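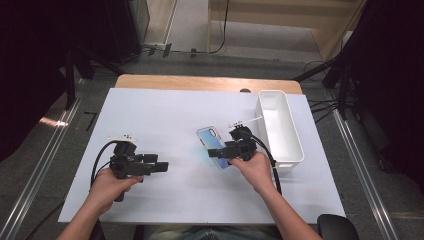

White board on the bench, phone in the blue case.

September, Stoltdale shop. Notes on the drum sander belt tracking, started 2:15 p.m.

Belt wandered left again this morning after Johanna Tanner ran the maple panels through. Second time since we changed to the Stonel belts. The left edge has frayed over a length of 3 inches and there is a shiny line on the guard where it was rubbing. Took the belt off and kept it. It is hanging behind the door with tape on it, please don't put it back on the machine.

Checked the obvious things first. Tension spring is fine. Idler roller turns freely, no play in the bearings that I could feel. Wiped the drum down and found a ridge of pitch on the right side, hard as glass. Got it off with a plastic scraper and mineral spirits. I think this is most of the trouble — the belt was riding up on the right and walking away from it.

Laid a straightedge along the idler. It was out by 2 turns of the adjusting screw, which is more than I expected. Khurram Khattak says he moved it in the spring when we had the old Kofler belts on, and those were a little loose on one side. So the setting was right for a belt we no longer buy. Put it back to the mark on the casting.

Fitted a new Stonel belt, 120 grit. Ran it empty for 14 minutes. Drifted slightly right at first, gave the screw a quarter turn, then it stayed centered. Ran scrap poplar, light passes, no burn marks. Tried one wide piece of oak and it moved a hair to the left under load but came back.

Dust pickup is weak at the left end of the hood. The hose has a split near the clamp. Taped for now. Need a new length of 4 inch hose, and the Carkinetti catalog has it, but Johanna wants to see if the local place can match the price before we order.

Motor is warm after a long run but I could keep my hand on it. The plate says 3000 rpm and it sounds the same as always.

Still to do:
Replace the hose.
Clean the drum at every belt change. I have written this on the card by the switch.
Paint a new line on the casting, the old one is hard to see.
Ask Khurram where he put the spare tracking screw.

No pine through the sander until the hose is fixed. Maple panels can go back on tomorrow, starting with the two narrow ones. The one with the scalloped edge has to be planed again first, it is too deep to sand out.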